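About Barberg

Barberg is a home tidying service, started by Hamdia Gudeta and Feven Shiferaw after 9 years of cleaning up behind other people's "systems." We have read the books. We own several of them. Most promise a new life by the weekend, and we doubt it.

What we do is duller. We start in the bedroom, with the clothes that landed on the bed and stayed there.
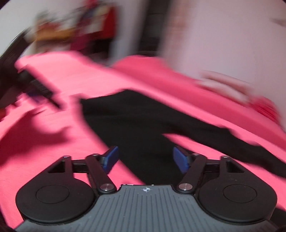

Each thing gets folded, hung or put in the wash, and then we move on to the next room. A visit takes three hours. We don't sell boxes, labels or matching hangers – if you want those, any store will oblige.

We won't ask how your pants make you feel, either. Will the room stay neat? Maybe. We have our doubts about anyone who guarantees it.

We cover Plondomov and Montoya. Bookings are taken up to five weeks ahead.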